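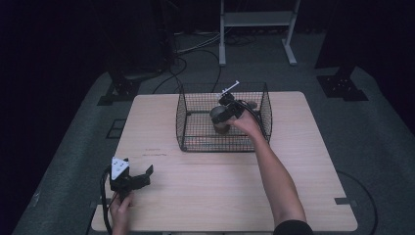

Figure 3. Basket task, right gripper closed on the cup. The left gripper is held open near the front edge of the table.

Reading time: 4 min

4.2 Tracking loss during basket entry

The most frequent fault in the Stovia recordings was a jump in the estimated position of the right gripper while the hand was inside the wire basket. The operator holds one gripper in each hand, and the position of each is estimated from the marker piece fixed to its top (Fig. 3). Jaw opening is read separately over the cable and was not affected. The fault therefore produced episodes in which the jaws closed at the correct time but at the wrong place.

We define a jump as a change in estimated position of more than 95 mm between two consecutive samples. No operator moved a hand at that speed in any episode we reviewed. Of 3,393 episodes recorded with the basket, 1,560 contained no jump and were passed to training unchanged. The remainder were set aside and sorted by the point in the task at which the first jump took place.

Two causes were separated. The first is simple occlusion. When the gripper is lowered beside a basket wall, the mesh lies between the marker and one or more of the tracking cameras. The solver continues with the views that remain, and the estimate drifts until the full set of views returns, at which point it snaps back. Jumps of this kind come in pairs, out and back, and the path between them can often be repaired by interpolation.

The second cause is more serious. The square grid of the basket gives a regular pattern of corners with strong contrast, and under low room light the solver sometimes matched a group of these corners to the marker of the gripper. The estimate then became fixed to the basket wall and stayed there while the hand moved on. The confidence value reported by the solver remained high throughout, so the filter described in Section 3.4 did not reject these samples. Interpolation is of no use in this case, as the start of the false track cannot be found from the position data alone.

The effect on the trained policy was visible before the cause was known. A policy trained in January on the unfiltered set was run on the Ako arm pair with the basket in its usual place. The right arm approached the cup correctly, stopped short, and then drove sideways into the basket wall with the jaws closing. The force limit stopped the arm on each occasion. One basket was bent beyond use and a jaw finger was cracked. No person was within reach of the arms. We nevertheless treat this as a safety matter: the commanded motion was a faithful copy of bad training data, and nothing in the policy output marked it as unusual.

K. Mabula repeated the test with the basket removed and the cup standing on the bare table. The sideways motion did not occur. K. Solanki then replayed the raw camera streams for the affected episodes and found the false matches on the mesh.

Three changes were made. The solver now checks each marker against the known distances between its points and drops any match that fails. The estimate is compared with the inertial reading from the gripper body, and an episode is flagged if the two disagree for more than 2,000 ms in total. Finally, the Valtach cell controller refuses any commanded path that crosses the stored outline of the basket below rim height.

The inertial check has a known weakness. When the hand is held still over the cup before the grasp, a false track on the wall is also still, and the two readings agree. The distance check catches most such cases but depends on a careful calibration of each marker. Marinescu markers fitted as spares were measured again on receipt, and two were found to differ from the drawing by enough to cause good samples to be dropped.

Episodes with a repaired path are kept in the data set under a separate label. They were not used for the results in Section 5.

We use cookies to remember your reading settings. Accept | Manage choices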